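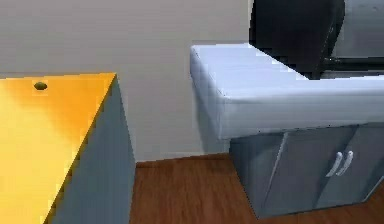 To: wandent-users list
Date: Sep 30, 2019
Subject: Re: Moving a desk against a wall with one outlet

> We are refitting the back room at the Hovov branch over the next few
> weeks. The room has one double outlet, low on the long wall, and I
> have to run two monitors, a phone base, a label printer and a lamp
> from it. The plan was a long desk with a power strip on the floor
> underneath. The person who cleans asked me not to put anything on
> the floor. Has anyone hung the strip under the desk top? Also, do I
> drill the top for cables or just leave a gap at the back? I would
> like to order the tops this week, so opinions before then please.

We did this at the Fleseck office in July, so I can tell you what we ended up with.

The strip is screwed to the underside of the top, toward the back, with the sockets facing the person's knees. Ours has keyhole slots on the back, which were no use because it had to be slid on blind and it fell off twice. We took it down and used two metal brackets with a strap over each end. It has stayed put. Get a strip with a cord long enough to run down a desk leg and along the baseboard to the outlet. The first one I bought was too short, and please don't plug one strip into another to make up the difference.

Add up what everything draws before you buy. Your list is light except for the label printer, and only if it's a thermal one that heats up. I would keep space heaters off the strip completely. Someone here brought one in the first cold week and I had to put a note on the desk.

On drilling or leaving a gap: I have done both. A gap is fine if the desk never moves. Ours moves. People lean on it, it creeps back to the wall, and then the monitor cables get pinched. With a hole you can push the desk tight and leave it there. The trouble with a hole is that you have to know where the monitors will stand, and you find that out after a month of working there. If you can wait, set the tops up uncut, use the gap for a few weeks and drill later.

Size matters more than I thought. Mine are 64 mm and I would not go smaller for your setup. A molded plug has to fit through, along with whatever cables are there already. Drill from the finished side with a sharp hole saw, put tape over the spot, and clamp a scrap board underneath so the bottom doesn't tear out. Do it before the top goes on the legs.

For bundling I bought a bag of 300 hook-and-loop ties from Yip and still have most of it. If you want a handful, send me your branch address off list and I'll put them in the internal mail. Don't use plastic zip ties. You will be cutting them off the first time a monitor is swapped – and sooner or later somebody cuts the cable too.

Label both ends of every cord. I used plain masking tape and a marker. It looks bad and it works.

One thing I haven't solved is the phone base. The power brick is wide and covers two sockets whichever way it's turned. A short extension for that one plug would do it, but I haven't found one I like. If anybody on the list has, please post the part number.

I have the bracket measurements written down somewhere and can send them tomorrow.

Facilities, Fleseck office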